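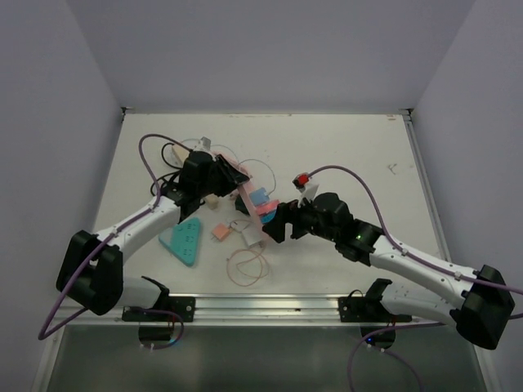
May 16, 2026

Second round on the Ferko glue, same recipe as the April batch except for the water. Weighed out 100 g of wheat starch and 725 g of water, held back a little of the water to make the slurry first. Last time I put it all in together and got lumps.

Cooked on the low ring until it went clear. Took longer than Oddur's note says. Strained it twice, the second time through the fine mesh, and lost maybe a spoonful.

Test strips: book cloth on 2 mm gray board, pressed under the small weights. The Brandes cloth took it well. The thin blue cloth struck through at two corners, so that one needs a drier brush or a thicker paste. Iman thinks thicker. I would try the brush first.

Board for the Parkurard order is short. We have 109 sheets on the rack and the job wants more once you allow for spoilage. Iman to ring them about it.

Rest of the paste is in the fridge, labeled. Use it by Wednesday or throw it out.

Still to do: peel test on the strips, clean the strainer properly.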